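## 4. Fitting the lid and glass

These steps apply to the Zolorwood compartment box in both sizes. Finish section 3 first. The glue on the partitions needs a full night before the lid goes anywhere near the box.

1. Sand the inside edges of the lid frame with 220 grit, then 300 if you plan to oil the wood.
2. Wipe out all the dust with a dry cloth.
3. Lay the frame face down on a folded towel and lower the glass into it.
4. Press the 13 mm retaining strips in place, long sides first.
5. Turn the frame over and check that the glass doesn't rattle.

**Caution:** Handle the glass by its edges. Don't force a strip that sits crooked. Pull it out and start again.

**Note:** Kits packed before January have 19 mm strips. Trim them with a fine saw.

### 4.1 Checking the fit

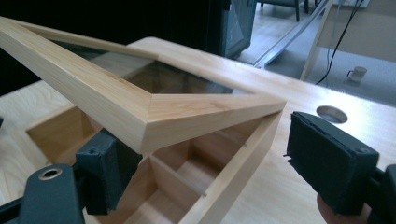 Test the lid before you oil anything, while mistakes can still be sanded out. Set it down squarely and press each corner in turn. If it rocks, look at the miters first. The two rails should meet at a right angle with only a faint diagonal seam between them. Then look through the glass at the partitions, none of which should stand higher than the side walls. The tiny pin or nail holes on the outside of the wall can be filled with wax or left alone.

6. Sand any high spot lightly and test again.
7. Oil the box and lid separately, and keep oil off the glass.

Text revised 03/03/2018, Dzifa Addo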